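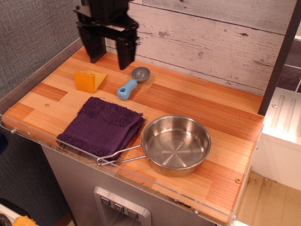
Company > About us > The bench kit

Zurnine makes one product and looks after it. The product is the Nulon bench kit, a small kitchen counter for testing robot grippers, together with the objects that go on it and the support that keeps it going. We sell it to university labs, to firms that build arms and grippers, and to a few colleges that teach automation.

Austra Kļaviņa and Rasmus Vasiliauskas started the company after several years of building test counters for other people. Each one was different, and results from one lab could not be compared with results from the next. They settled on a single layout and a single set of objects and have changed very little since. The first kit was delivered in April to a teaching lab that still uses it.

What the kit includes

The counter comes with its wood-grain top, a clear acrylic lip and a whitewashed plank backsplash. The lip is held on with screws and can be taken off for cleaning. Objects are chosen because they behave differently when gripped: a sponge block gives a little, a cloth folds and slips, and a small steel pan has a thin wire handle that is harder to pick up than it looks. A scoop and a piece of toy cheese are in the standard set as well. Spare objects can be ordered one at a time.

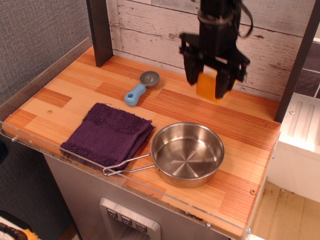

Two-finger gripper over the counter, with the scoop, folded cloth and steel pan set out.

The arm is not part of the price. Most customers already have one, and the mounting plate we supply fits the common wrist patterns. If yours is unusual, send us a drawing before you order. We can also lend a gripper with two parallel fingers for a trial period, subject to stock.

How we work

Triin Luik builds and checks every counter in our workshop on Baranauskienė Yard. Boyang Xie writes the task sheets, which set out where each object starts and where it should end up. There are 47 sheets at present. They begin with single lifts and go on to jobs with several steps, such as moving the cloth out from under the pan handle.
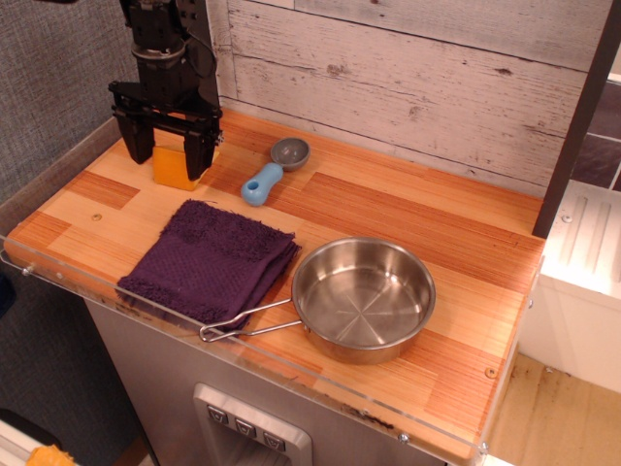 Customers who do not want to run the tests themselves can book our Zidico service. You send your gripper, we run 580 attempts on the tasks you pick, and you get back the full log with a short written report. Failed grasps are logged in the same way as good ones — we do not remove them or repeat them. Vaida Org manages bookings and will tell you the current waiting time.

Repairs are done at the workshop. Tops wear first, usually near the front edge, and we replace them at cost for as long as you own the kit.

Contact: Vaida Org, Zurnine, Baranauskienė Yard, Unit 854 | © Zurnine | Back to top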